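Undia Docs
Home | Datasets | Guides | Changelog | Contact
Search this site... Go

# zarnside-panels

Page and panel text from the Zarnside comics, plus the bits of the film adaptation that line up with it. Maintained by Severyn Zakharchenko, with Sang-wook Koo doing most of the lettering transcriptions.

Quick readme, will tidy later. If something's wrong open an issue, don't email me, I lose emails.

## What's in it

- 1,766 panels, transcribed and tagged
- 425 of those matched to a shot in the film
- 600 lines of dialogue marked as kept, changed or cut
- one row per panel, one file per issue, 10 issues

Issues 1 to 10 only. The Utville one-shot isn't in. Neither is the holiday special, which everyone asks for. Different letterer, different page size, and the dialogue is half rhyming. Maybe one day.

## Why

Started as an argument over whether the film cut the Fedoruk subplot or just moved it. (Moved it. Mostly.) Sang-wook had a spreadsheet, I had a worse spreadsheet, we merged them in June and it grew from there.

People have used it for fan essays, for checking quotes, and at least one podcast reads straight from the tsv, which is fine, just say where you got it.

## Layout

```
zarnside-panels/
 issues/
 issue_01.tsv
 ...
 issue_10.tsv
 film/
 shots.tsv
 dialogue.tsv
 notes/
 lettering.md
 characters.md
```

Tab separated, UTF-8, no quotes round fields. If your spreadsheet turns the page numbers into dates that's the spreadsheet, import the column as text.

## Fields, issues/

- `issue` number
- `page` printed page number, not the scan number
- `panel` reading order, top left first. Splash pages are always 1
- `speaker` name from characters.md, or CAPTION, or SFX
- `text` as lettered, incl. spelling mistakes in the original
- `bold` words in bold, comma separated
- `shot` id in shots.tsv, blank if no match
- `who` initials of whoever transcribed it, SZ or SK

More than one balloon in a panel: split by a pipe. Same speaker twice in a panel, still two entries. Thought balloons get a (t) after the speaker. There's hardly any after issue 4, the writer went off them.

## Fields, film/

shots.tsv has `shot`, `start`, `end`, `match`. Times are from the home release, the theatrical cut runs differently in the middle and we haven't got a decent copy to time against.

`match` is one of:

- exact: same framing, same moment, a deliberate lift
- close: same moment, different angle or characters swapped
- loose: you can see where it came from
- argued: SZ and SK don't agree, see the notes column

Please don't quote "argued" rows as fact. Somebody did, there was a thread, it was long.

dialogue.tsv is the 600 lines. Kept means word for word, or near enough that only an "um" is different. Changed means anything else that's still recognisably the line. Cut is cut. If a line moved to another character it's Changed, with the new speaker in `film_speaker`.

## How the matching was done

By hand. Film on one screen, book on the other, pause, write it down. Each issue done once by each of us, then compared. Where we agreed it went in. Where we didn't, one more look, and after that it got marked argued and we moved on with our lives.

No automatic anything. Tried a text matcher on the subtitles and it kept pairing every "What?" with every other "What?", so binned it.

## Known problems

- Issue 3 pages 14 and 15 were printed in the wrong order in the first run. We use the corrected order. If your copy doesn't match that's why.
- Fedoruk is spelt two ways in issue 2. Left as printed in `text`, fixed in `speaker`.
- SFX in issue 7 is patchy. Some of it is drawn into the smoke and I honsetly can't tell if it's letters.
- The collected edition relettered a handful of captions. We go by the single issues. Sang-wook's list of the differences is in lettering.md, not finished.
- The rooftop fight. Film cuts between three fights, book does them one after another, so the shot ids jump all over the place. Sort by page or by shot, you can't have both.

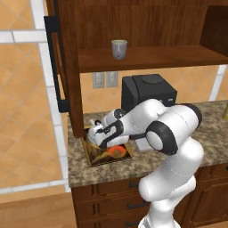 - Issue 9 has two characters who are only ever drawn from behind. They're down as COAT 1 and COAT 2. The credits in the film suggest names for them but the book never does, so leaving it.
- Trailing spaces in `bold`, issues 5 and 6. Harmless, annoying. Strip them.

## What's not in it

No scans, no stills, no art. Text and tags only. Please don't ask for the scans. Buy the books, the big hardback is decent and the paper's nicer than the singles.

No deleted scenes either. The disc has a few, including the alternate ending, which is much closer to issue 10 than what ended up in cinemas. We'd like to add them as a seperate file but timing them is fiddly and neither of us has started.

## Using it

Take what you want for essays, reviews, wikis, pub quizzes. Credit "zarnside-panels" and say which version. The tagging and notes are ours and free to reuse. The dialogue belongs to the people who wrote it, so quote it like you'd quote any book, and don't repost whole issues as text.

## Fixing things

Corrections very welcome. Say issue, page, panel, what it says now, what it should say. One per line. A photo of the page helps if it's a lettering question.

Don't send corrections to reading order unless you've got the single issue in front of you. The digital version's guided view zooms about in an order all of its own and we've had the same three reports over and over.

Arguments about match ratings: fine, but put the timecode in. "It's obviously exact" isn't a timecode.

## To do

- finish lettering.md
- page counts per issue in a header file
- Utville one-shot (SK says yes, I say we'll see)
- colour notes? the night scenes are green in the book and blue in the film and it'd be nice to have that down somewhere
- check every timecode after the Fedoruk warehouse scene, they may be a second out

SZ

Filed under: Comics, Film adaptations, Fan datasets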